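Tendivgate (handling system)

Tendivgate is a system of hand-guided and fixed gripping tools used for sorting and packing small parts at the Cundale works, a contract packing site operated by Radwan. It was introduced to take over repetitive picking at the packing benches, which had been done entirely by hand. The tools are supplied by Cudent, which also maintains the software that controls the fixed stations. The system is cited in trade training material mainly for its effect on job content at the site, where most of the affected staff stayed in the same department.

Background

Before the change, packing at Cundale was organized in two shifts. Each packer worked at one bench, took parts from a bin, checked them by eye and placed them in trays. The work was paid at a flat rate with a bonus tied to tray output. Wrist and shoulder complaints were common among long-serving packers, and the site had difficulty filling places on the late shift, which began at 2 p.m.

Radwan first considered a full conveyor line. The plan was dropped because product changes were too frequent, with some orders running for less than a shift. A bench-based system was chosen instead, as individual stations could be reset without stopping the others.

Operation

The installation consists of 12 fixed stations and 6 hand-guided tools. Both types use a gripper with two opposed fingers. The fixed stations handle regular orders, with a combined output of about 2,000 trays per shift. The hand-guided tools are used for short orders and for teaching: an operator performs the pick by hand, and the recorded movement is used to prepare a fixed station for the same part.

Teaching is carried out on a plain bench surface before trays and bins are added. An operator opens the gripper, approaches the part, closes on it and sets it down again. The sequence is repeated from different starting positions. Recordings in which the part slips or the tool strikes the bench are marked by the operator and kept separately.

Effects on work

The role of packer was replaced by two grades, station operator and teaching operator. Station operators look after several stations at once, refill bins, clear jams and inspect finished trays. Teaching operators prepare new parts and decide when a station is ready for release. Both grades are filled from the former packing staff, with a training period of 200 hours for the teaching grade.

The tray bonus was withdrawn in the following July, as output was no longer set by the pace of one person. It was replaced by a fixed supplement, set higher for teaching operators. Some former packers objected that experienced hands had earned more under the old bonus, and a transitional payment was agreed for them.

Lifting and repeated wrist movement decreased at the fixed stations. Standing time increased, and operators reported more interruptions – a jam at one station often coincides with an empty bin at another. Conversation between neighboring benches, formerly a normal part of the shift, became less frequent after the stations were spaced farther apart.

Tool condition and checks

Gripper fingers are treated as wearing parts. Scuffs and small chips in the finish are accepted as long as the gripping faces remain flat and the two fingers meet evenly. The check is made with the jaws open over a clear, light-colored surface, and is entered in the shift log by the operator.
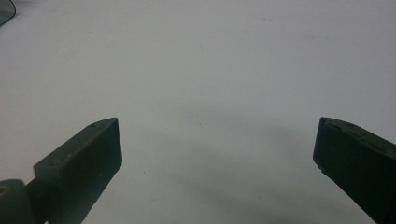 Later changes

The original shift log was kept on paper and moved to a screen at each pair of stations. Operators can now place a station on hold without a supervisor's approval, a right that was missing from the first version of the procedure. A proposal to rotate all staff through the teaching grade is under review at Cundale.

See also

Bench assembly
Job rotation
Parallel gripper
Work sampling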